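Notebook, sorting cell, Hirka branch
2024-08-09

Where I left off

OK so the goal today was to get the sorting task running off the new planner (Skeltwood) without me babysitting every grasp. Blue cube goes in the teal box, orange cube goes in the orange box. Sounds like nothing, and yet I've been at it since March on and off!

Colton McKinnon merged his perception changes last night, so I pulled those first and rebuilt. One snag: the color thresholds moved out of the launch file and into their own config, and my local copy was quietly overriding his. If your detections look weirdly like last month's detections, go check that. Cost me most of an hour and a coffee.

Color matching

The old detector took one big hue mask and called everything inside it "orange". Great for finding the cube, terrible once the cube is anywhere near the orange box, because they're nearly the same color and the mask glues them together. Colton's version segments first and does color second, so each blob gets a size check before it gets a label. Anything too big to be a cube is a bin candidate. Simple, and I love it.

Blue on teal was my other worry. The cube is much brighter than the box, so I put saturation ahead of hue in the scoring and the split looks clean in the debug overlay now. I did drop the minimum blob size to 36 pixels, which is probably too low. Leaving it for now.

The state I kept using for the planner tests is one cube already placed and one to go, with the arm starting over on the left: 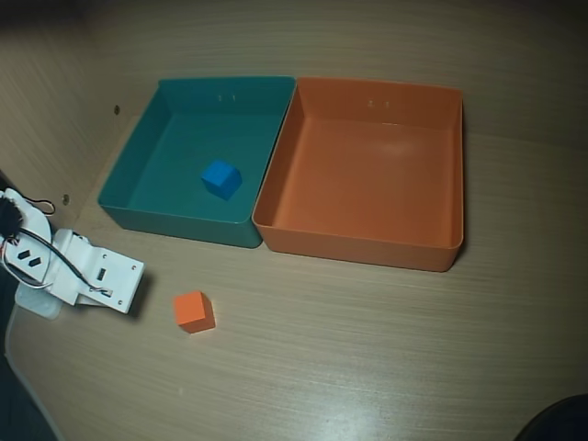
Planner and task state

So the question with that setup is whether Skeltwood figures out on its own that blue is finished. It used to plan a pick for every cube it saw, including the ones sitting in the right box, and then happily lift blue out and put it back (very thorough, very annoying). I added an "already satisfied" predicate that checks the cube centroid against the bin footprint, shrunk by 13 mm on each side so a cube leaning on a rim doesn't count.

Ran 40 plans from logged observations, no motion, planner only. 2 came back with an extra pick on blue. Both have the teal footprint estimated too small, and I think it's the rims: the boxes sit nearly touching, so the fitted edge can jump across to the neighbor. Going to try fitting both boxes together with a no-overlap constraint and see if that calms it down.

Control stuff

Short section because I mostly didn't touch it. The approach for orange starts close to the table, so I raised the pre-grasp waypoint and made the last bit a straight vertical descent in Cartesian space. The joint-space version swings the fingertips through an arc that I don't trust near the cube. Velocity limit is still the conservative one from the Trinstead config, please don't bump it yet!

Also the Seo logger was stamping gripper commands on receive and not on send, so anything comparing command to response from before today is off. Fixed on my branch. Colton, can you look at that one before I merge? It touches your replay script.

Next up

- joint bin fit with the no-overlap constraint
- rerun the same logged set so the numbers compare
- put the blob size back up and see what breaks
- write a test for the config override thing so it stops biting us
- swapped bins, teal on the right (pretty sure there's a hardcoded left/right in the place step, haven't found it yet)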